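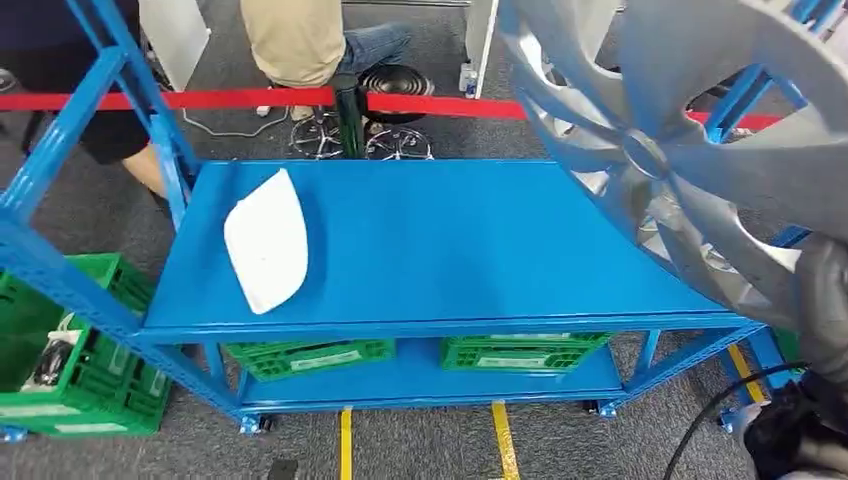 4. Seasonal wheel swap - set-up and refit

Read section 3 (jacking points) first. Don't skip it.

4.1 Before you start

1. Park on level ground. Handbrake on, first gear or P.
2. Chock both wheels at the opposite end.
3. Clear the top deck of the cart. Small parts go on the lower shelf, bolts in a tray.
4. Crack the wheel bolts a quarter turn while the tire is still on the ground. Not after.

Note - Jastex carts: check the caster locks every time. They creep.

4.2 Taking the wheel off

5. Jack up until the tire just clears. Stand under the sill, then lower on to it.
6. Bolts out, bottom ones first. Top one last, one hand on the tire.
7. Pull straight toward you. Stuck on the hub? Heel of the hand, left side then right side. No hammer on alloy.
8. Mark the position inside the rim with chalk - FL, FR, RL, RR.

CAUTION: never put any part of yourself under a car held by the jack alone.
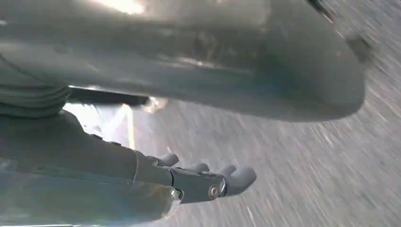
9. Wire brush the hub face. Rust here is the usual cause of a wobble at speed. Thin smear of copper paste, none on the threads.

4.3 Refitting

10. Offer up the wheel, start all bolts by hand. If one binds, back it out and start again.
11. Lower untill the tire touches, then torque in a star pattern. 90 Nm for the Furodley hub kit. Anything else, see the table in the back.
12. Stand out, jack down, torque again.
13. Re-check after a short drive. Write it in the log.

Note: winter set goes on in November, pressures checked cold. Store the other set flat, out of the sun, no more than four high.

Missing bolts or caps - ask Abimbola Akpan at the parts desk, quote kit 449.

Rev. 2, 24 February 2026, N. Chukwu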